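Workshop notebook, Nedivik store, October

Monday, 8:40 a.m. The review of the small-parts storage at the Costigan building was resumed. The register lists 159 labeled boxes, of which 113 have been checked against their entries. Several carry the old Zamura shelf codes and will be relabeled before they are returned to the racks.

Mixed soft goods remain the main difficulty. The present rule assigns one material to each box – it has not been followed on the lower shelves.
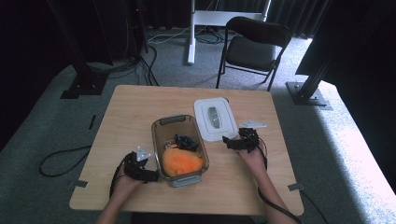 Box with orange and black contents, white lid alongside.

Entries for mixed boxes will be written on a separate sheet until the rule is revised. Codes above 1079 are reserved for the Hetudico transfer and must not be issued. Labels are to be placed on the short side, 5 mm below the rim. Pencil is acceptable for provisional codes only.

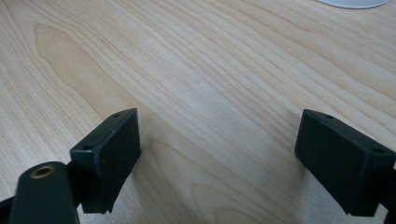
Nahuel Vergara replied that the short side cannot be read on the deep racks, and asked that a second label be placed on the lid. He would also prefer that mixed boxes keep their old codes until the sheet is complete.

Second label agreed for the deep racks. Old codes to be discussed Monday. Label stock is low; order to be placed.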